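The Eight O'Clock Bus

Missed it. Of course she missed it.

Chaltu stood at the stop with one glove on and the envelope inside her coat and watched the lights go round by the chapel. Next one 50 minutes. Rain starting. The envelope was from her mother's sister, Zewditu, and it had to be in Ibrahim Ezeani's hand before he left for the ferry, and Ibrahim had never in his life waited for anyone.

She rang. No answer. Rang again.

"You walk," said the woman on the bench. Feven Tefera, from the bakery. Shopping bag on her knees, not waiting for any bus as far as Chaltu could tell. "Over the top. Past Rorkow. You'll be there before he's found his shoes."

"In this?"

"It's only water."

So she walked. Up the lane, past the last streetlight, past the field where the pony used to be. Her left shoe let in straight away. She thought about what was in the envelope. Not money, it was too thin. Zewditu had licked it shut at the kitchen table and pressed it with the heel of her hand, twice, hard, and said don't you dare read it. And then, at the door, quieter – don't let him read it in front of you either.

Thirty years those two hadn't spoken. A wedding that didn't happen. Everyone in the family knew half of it and they all knew a diffrent half. Shewit said there was a house. Her mother said there was never any house, there was a plot of mud and a man with big ideas.

The gate at Rorkow was tied up with twine. She climbed it. Tore her tights. Down the other side half running, stones going under her feet, the town lights coming up out of the wet and the ferry sitting there with all its windows lit.

His door was open. Bag in the hall, coat on the bag.

"You're Zewditu's girl," he said.

"Niece."

"You've got her chin. Come in, come in, you're soaking."

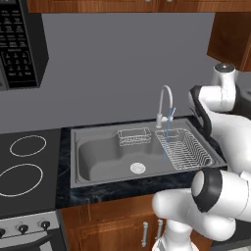 She followed him through to the kitchen becuase there was nowhere else to follow him. He was older than she'd thought. He filled the kettle and forgot to switch it on. Chaltu held out the envelope and he didn't take it, he wiped his hands on his trousers and looked anywhere else, at the dark marble worktop, at the wire rack in the right side of the sink, as if one of them might take it for him. Then he took it. Held it by the corner.

"Did she say anything?"

"She said not in front of me."

He laughed at that. It went on a bit too long and he had to turn round.

The ferry sounded. Once, long.

"That's yours," Chaltu said.

"It is." He didn't move. He had his thumb under the flap. "How is her knee?"

"Bad. She won't see anyone about it."

"No," he said. "No, she wouldn't." And he put the envelope in his shirt pocket, still shut, and went and brought his bag back in from the hall – and asked her what time was the next bus going the other way.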